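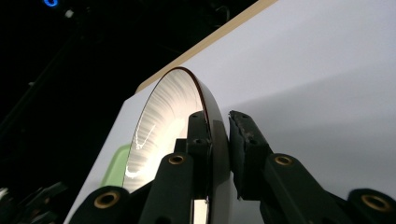 Round item with a brushed, silver-white face and dark rim, from the Cosgrove household goods work.

Print this page | E-mail this page
Home Programs Reports Contact
Reading time: 2 minutes

Cosgrove Household Goods Sorting: Progress Report to the Kastent Fund
July 20, 2023
Prepared by Anong Luangrath

This report covers the period since our last update in May. The grant pays for the sorting, cleaning and relabelling of donated household goods at the Cosgrove store, and for shelving to hold them.

Work to date

We took in 2622 items over the period. Of these, 1505 have been sorted, cleaned and entered in the stock list. The remainder are in tubs along the back wall and will be done in the order they came in. Kitchen goods are finished except for glassware. Small round items (lids, tins, shallow dishes, clock cases and the like) were the slowest group, as many came in without their other half and had to be set aside until a match was found or given up on.

Hiyori Nomura rewrote the labelling guide. Colour is now recorded separately for the face and the rim of an item. The old guide had one colour field, and a piece with a silver face and a dark edge could be listed either way. Brushed metal-look finishes are listed as "brushed" with no metal named, unless there is a stamp.

Tibor Mészáros and Gyula Fülöp put up the first two bays of shelving. The third bay is waiting on brackets from Zedutero, which were sent in the wrong size and have gone back.

Spending

We have spent $2000 on shelving and tubs. The cleaning supplies line has not been touched, as we had enough left over from last year. We would like to move part of it to labels and will send a separate request.

Problems

38 items were entered twice when two people worked from the same tub. Svatopluk Jireš has removed the duplicates, and each tub now carries a sign-out card. The lighting over the sorting bench is still poor at the far end. Reflections on shiny surfaces make scratches hard to see, and we have asked Heltness for a price on a diffused lamp.

Next period

Finish the glassware and the tubs on the back wall. Put up the third bay. Check unmatched lids against new donations once a month and pass on any that have been held longer than six months. The stock list will be sent to you as a spreadsheet with the next report.

Questions about the figures should go to Anong Luangrath at the Cosgrove store.

Print this page | E-mail this page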